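Gripper comparison, pre-run check and inspection notes, Bench 2
Filled in by: Daryna Zinchenko
Second reader: Solomiia Sydorenko
Month: July
Grippers on trial: Kelteo two-finger (fitted for this sheet), Harasym two-finger (next)
Arm and controller: Gimness arm, Kokow controller

Marks: [x] pass, [o] pass with comment, [!] open, needs a second look, [ ] not checked

## 1. Area and stops

- [x] Floor clear inside the marked line, no cables across the walkway
- [x] Emergency stop at the bench pressed and reset, arm dropped out both times
- [x] Emergency stop at the door pressed and reset
- [o] Stop light visible from the operator's chair

Comment: visible only with the monitor pushed left. Daryna moved it. Please leave it there.

- [x] Second person in the room for the first powered move

## 2. Arm mounting

- [x] Base bolts at their paint marks
- [x] Wrist flange wiped before mounting
- [o] Gripper screws tightened by hand, then with the torque driver

Comment: the Kelteo plate takes a shorter screw than the Harasym plate. The two sets were in one bag. They are now in separate bags with the maker's name on each. A long screw in the Kelteo plate will bottom out and feel tight before it is.

- [x] Wrist cable has slack at full rotation, both directions
- [x] Camera bracket does not touch the gripper body at full open

## 3. Controller settings

- [x] Tool weight entered for the gripper that is fitted
- [x] Speed limit for first moves set to 70 mm/s
- [x] Speed limit for trial runs set to 900 mm/s, key switch off until section 6 is signed
- [o] Collision sensitivity

Comment: left at the middle setting for both grippers. Solomiia asked if we should tune it for each one. We decided no. If one gripper trips more stops than the other at the same setting, we want that on the sheet.

- [x] Old program cleared from the run list
- [!] Controller clock

Comment: runs 12 minutes ahead of the laptop. The log times don't line up and have to be shifted by hand. Ask Kokow support before the next round.

## 4. Fingers and jaw

- [x] No cracks at the finger roots
- [x] Fingers close evenly with no paper gap at the tips
- [x] Opens fully from the software command
- [o] Cycle counter

Comment: the counter read 2,000 at the start of this sheet. Kelteo asks for a grease check at that count, so it was done before anything else. The rail was dry on one side. Greased, cycled by hand, wiped. The Harasym unit has no counter and we are keeping a tally in the log.

- [x] Finger tips wiped with a dry cloth
- [!] Side play

Comment: a little movement when you push one finger sideways with the jaw open. It goes away when the jaw closes on something. Solomiia felt it too. Not enough to stop the trial, but measure it again at the end and write both readings here.

Start: see log
End:

## 5. Work surface and parts

- [x] Tape grid flat, no lifted ends
- [x] Tray on the left, same tray for both grippers
- [o] Surface condition

Comment: smudges and scuffs in some of the cells. They don't affect the grip, but the vision check on the laptop can take a dark mark for a part. Wipe before each round and write down any mark that won't come off.

- [x] White brick used as the test part, same brick for both grippers
- [x] Wrist view checked with the jaw wide open
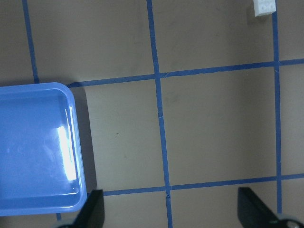 Start positions have to match between grippers or the times mean nothing. Use the cell list taped inside the log cover and set the part down by cell, studs up. If you bump it while stepping back, set it again. Don't let the arm start from wherever the part ended up.

- [o] Room lights

Comment: the overhead light reflects in the tray. Keep the same lights on for both grippers, even if a different setting would look better for one of them.

## 6. First moves

- [x] Jog up, down, left, right at the low limit
- [x] Approach to the surface stops at the set height
- [x] Open and close above the surface with nothing in the jaw
- [!] Approach beside the tray

Comment: clearance to the rim is small when the jaw is fully open. The Harasym fingers are wider at the base, so repeat this check after the swap, at the low limit, with a hand on the stop. If it touches, use the half-open approach for both grippers and note the change.

Cleared for trial runs: D. Zinchenko
Read and agreed: S. Sydorenko, with the side play item left open

## 7. Carry over to the Harasym sheet

- Controller clock, waiting on an answer
- Side play, end reading still to be taken on the Kelteo before it comes off
- Rim clearance, repeat
- Order more short screws, four left in the bag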